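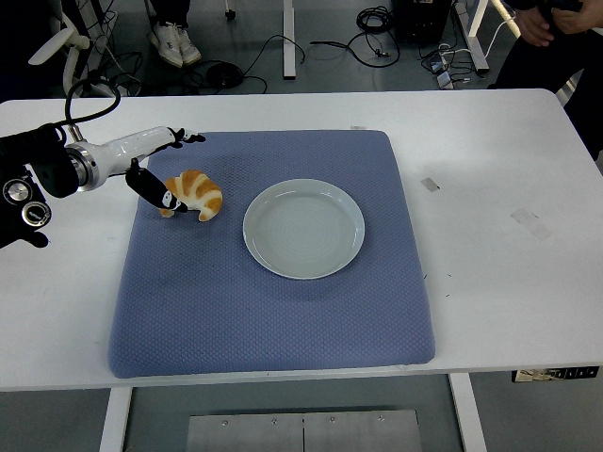 Kitchen > Storage > Freezing and reheating baked croissants

This method applies to plain butter croissants that are already baked. Filled croissants thaw unevenly and need a different procedure.

Freezing

1. Cool the croissants fully on a wire rack. Trapped steam turns to frost inside the bag.
2. Place them on a tray in a single layer and freeze uncovered until firm.
3. Move them to a zip bag, press out the air and seal. Write the month on the bag.
4. Store flat, with nothing heavy on top. Use within 42 days – after that the crust starts to flake off in sheets.

Reheating

Set the oven to a moderate heat and let it finish preheating. Put the frozen croissants on the middle rack, on bare metal or a perforated tray. Heat until the outside is crisp and a thin knife pushed into the center comes out warm. Small ones need roughly 5 minutes less than large ones. Rest them on the rack before serving, as the layers set while they cool.

Do not thaw in the bag. Do not use a microwave for any part of the process.

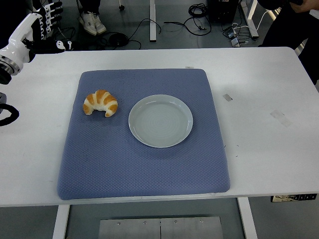
Danica Štefanec writes that a countertop oven browns the tips well before the middle is warm, and that she covers the croissants loosely with foil for the first half of the time. This works in a full-size oven too, if the top element runs hot. Remove the foil for the second half, or the crust stays soft.

Leftover reheated croissants should not be frozen again. Slice them and dry them in a low oven for bread pudding.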